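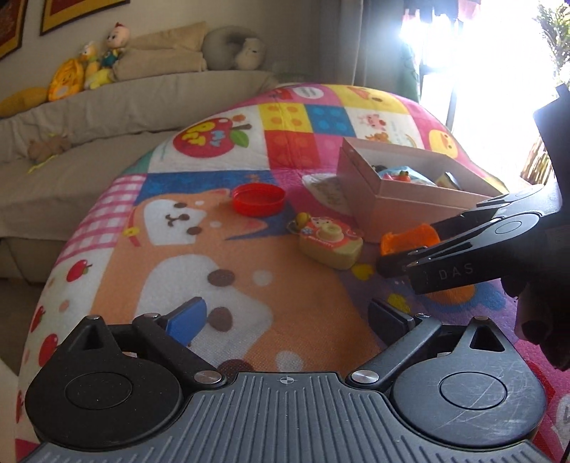

Washing printed fleece without killing the nap
Laundry and Fabric Care > Blankets and Bedding
October 2021

plellholm_drum
I have a printed polyester fleece throw, 306 grams per square meter according to the label. The print side is still sharp. The back has gone flat and slightly crunchy after a year of washing at 60 C with regular powder and tumble drying on medium. Looking for a routine that stops it getting worse. Not interested in replacing it.

Machine is a front loader, Gurkance 70, standard program list. Water here is hard.

weftcounter
Temperature is your problem. Polyester fiber softens well below its melting point, and once the tips bend and mat under heat they set that way. Wash at 30, spin at 600 or lower, no heat in the dryer. Line dry if you can.

What is crunchy now will mostly stay crunchy. A soft brush on the back while it is damp recovers a little of it.

ohm_and_hem
Disagree that the wash temperature did it. 60 C in water is not much for polyester. The dryer is where the damage happens. A medium setting on an older vented dryer can run a lot hotter than people think near the end of the cycle, when there is no moisture left to hold the temperature down. I have washed fleece at 60 for years and dried it on a rack and the pile is fine.

The other suspect is the powder. Hard water plus powder leaves residue between the fibers, and that feels exactly like "crunchy". Liquid detergent, half dose, extra rinse. Try that before writing the blanket off.

weftcounter
Residue is possible, I will give you that. Still no reason to wash a throw at 60 unless somebody has been ill on it.

plellholm_drum
Dryer is vented and old, a Mazandarani from before we moved. No sensor, just a timer. I normally set it to 70 minutes.

ohm_and_hem
70 minutes for one throw on a timer dryer is your answer. A fleece that size comes out of the spin nearly dry. 25 minutes on low would be plenty.

tubgasket
Quoted: "Liquid detergent, half dose, extra rinse."

Add a vinegar rinse to strip what is already in there. 100 ml in the softener drawer, no softener. Never use softener on fleece, it coats the fibers and the pile clumps.

ohm_and_hem
I would skip the vinegar as a regular thing - some rubber seals do not like it. Once or twice is harmless. Citric acid does the same job and smells of nothing.

tubgasket
Been using vinegar in the same machine for nine years, original door seal. But fine, citric acid works too.

plellholm_drum
Ran it twice at 40 with liquid, citric acid in the first rinse, then over the rack overnight. The rinse water on the first run was visibly cloudy. Back side is noticeably softer, apart from a strip along one hem that is still matted hard.

weftcounter
The hem strip is heat set. That part probably sat against the drum. Brush it damp, one direction only, and do not expect much.

ohm_and_hem
Cloudy water on a rinse is residue. Keep the dose down from now on. Plerusthorpe water board has a hardness lookup by postal code if you are on their supply, and the detergent box should have a dosing table to match.

plellholm_drum
Came back as 403 ppm. Adjusting the dose to the table. Will brush the hem next time it is washed.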